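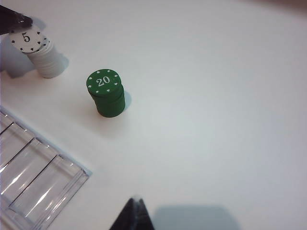

Un utilisateur de Savthorpe nous a écrit que le planificateur de Tumau s'arrêtait chez lui avant même la première saisie, sans message d'erreur, et il demandait si le module de perception était en cause. C'est la question qui revient le plus souvent, elle passe donc en premier.

Pourquoi le planificateur s'arrête-t-il sans message ?
Dans la plupart des cas, la transformation entre la caméra du poignet et la pince n'est pas publiée. Le planificateur attend alors 60 secondes, puis rend la main. Depuis la version 49, l'attente est inscrite dans le journal. Avec une version antérieure, lancez la commande de diagnostic avant le planificateur.

Tumau sait-il manipuler des piles de jetons ?
Oui. La tâche de rangement fournie utilise des jetons de poker et un bac transparent à compartiments. Une pile est traitée comme un seul objet cylindrique. Si elle penche, l'axe est réestimé avant la fermeture des doigts.

La valeur des jetons est-elle lue ?
Oui, sur la face supérieure : le « 5 » des jetons blancs, le « 20 » des verts. Quand un doigt de la pince recouvre une partie de la face, le module conserve la dernière lecture valide. La couleur sert de contrôle – elle ne remplace pas la lecture.

Le bac transparent est mal détecté, que faire ?
Les reflets sur les parois faussent la profondeur. Désactivez la segmentation par profondeur pour cet objet et chargez son modèle géométrique. Le jeu d'essai Esdale contient 2392 vues, dont 209 avec un bac transparent. Il suffit pour régler les seuils.

Les ombres de la pince créent de faux obstacles.
Activez le masque d'ombre dans la configuration de la scène. Il est calculé à partir de la pose du bras et demande une source de lumière fixe.

Peut-on remplacer le planificateur ?
Oui, par Camenzind ou par tout module qui respecte la même interface. Les limites de vitesse restent gérées par le contrôleur – il faut les reporter à la main si vous changez de bras.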